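From: Ismail Badawi
To: Clollton members list
Date: 30/04/2026
Subject: Re: Away match at Stornutard, travel and tickets

Thanks to everyone who replied. I've copied the original question in again as a few people said they never got it.

> Could someone confirm what is happening with the coach for the
> Stornutard game? The fixture list says a 2pm start but their
> website has the reserves on at that time. Also, do juniors pay
> on the coach, and can we bring our own food into the ground?
> Last season we were told no at the gate and had to leave it all
> on the bus.

The fixture list is right. The first team start at 2pm on the main pitch and the reserves play at the same time on the back field – their website doesn't make that clear. I rang their secretary to check.

The coach leaves from the clubhouse car park at 9 in the morning. It is a long run and there will be a stop at Pliltometti services. Adults pay the usual fare and juniors travel free if they are with a parent. Please pay the driver's envelope before you get on, as we were held up last time.

Food is fine this year. They have changed the rule and you can bring what you like, but no glass. Tea and rolls will be on sale in the pavilion until half time. 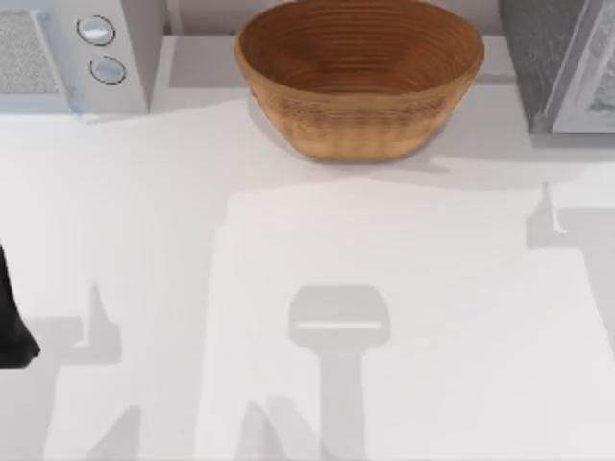
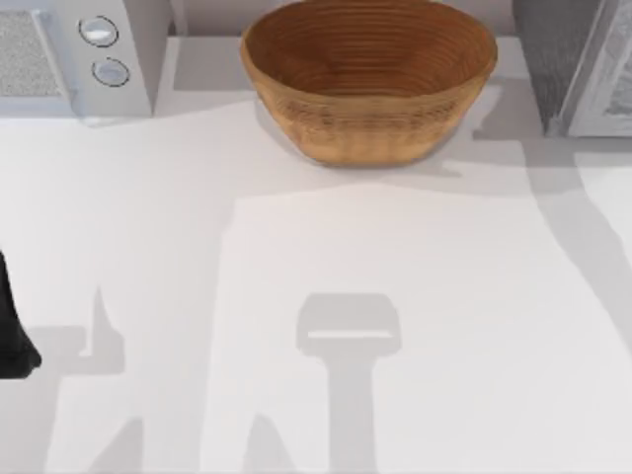
Tickets: Stornutard have given us an allocation of 200 for the covered stand. The rest of the ground is unreserved and you can pay on the day. Their record crowd is 3395 and I don't expect we will trouble that, but the stand does fill up when it rains.

Parking for those driving is in the field behind the Lappalainen end. Use the second gate, not the one by the main road, which is for players and officials only. It closes at kick-off.

We still need 2 people to run the line for the under-15s while the coach party is away. Their game is at home with a morning start. Reply to me directly, please, and not to the whole list.

The return fixture has been moved to July at Stornutard's request – their pitch is being relaid before then and they wanted the home game first. I'll post the new date once the league has agreed it.

Ismail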